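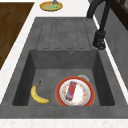

Sink layout, sim rollout. Banana on the left, red item on the plate.

January, late afternoon

OK, writing this up before I forget which run was which. The question I've been chewing on all week is whether the success detector is any good, and I mean the one we use to score the sink policies in sim, the one everybody (me included) has been quoting numbers from. Nuwan Gamage asked me at lunch how often it agrees with a person and I had no answer, so I went and got one.

Setup: 200 rollouts from the Seneviratne checkpoint, 800 control steps each, fixed lighting. I watched every one at double speed and marked it pass or fail with the detector's verdict hidden. Took most of two days and a lot of tea. Scene randomization was on, so the objects move between basin and counter and swap places on the plate. I kept the gray sink for all of them because I didn't want to fight two variables at once. The Lendau kitchens can wait.

What I found is that the detector is fine on final states and pretty bad on anything in between. It calls a pass the moment the object's center gets inside the target's footprint, and it doesn't care one bit about whether the hand has let go. So a policy that parks its hand over the plate and dithers gets the same score as one that places and backs off. I had a hunch about this in the Drerbridge runs but never chased it down.

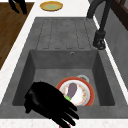

Contact is the part I want to fix first, and I think it's doable without retraining anything. The rule I'm trying out is: object supported by the target, no hand contact, and both of those true for a stretch of steps in a row. I wrote it against the physics state first (easy!) and then tried to get the same call out of the head camera alone, and that's where it gets ugly. With the fingertips passing right in front of the eggplant's green cap and over the rim of the plate, there's just no way to tell from this view whether they're touching or hovering. I froze it, stared at it, guessed, and I wouldn't bet money on my guess. The pot behind the plate is no help either, with only a bit of its rim showing. So for the image-only version I'm going to allow a third answer, "can't tell", and leave those steps out of the streak entirely.

Seed 2318 is the one to look at if you want to see the old rule fall over. It flips pass, fail, pass, and then the episode times out on a pass, and I had it down as a plain fail. Step 238 is the first flip. I saved the state dump next to the video.

Still bugging me:
The support check uses a contact normal threshold I picked by eye. Needs a sweep.
Stacked stuff. If something is already on the plate and the new object lands on top of it, is that supported by the plate? I say yes — Nuwan says no, and he may be right for the Altasico tasks.
I'm one labeler. Somebody else should do a chunk of the same rollouts so we can see how much people disagree before we start blaming the detector for it.

Next up is rerunning the old checkpoints with the new rule. I expect all the scores to drop, so please don't put the current table in any slides until that's done. Kicking the job off tonight, logs in the usual folder.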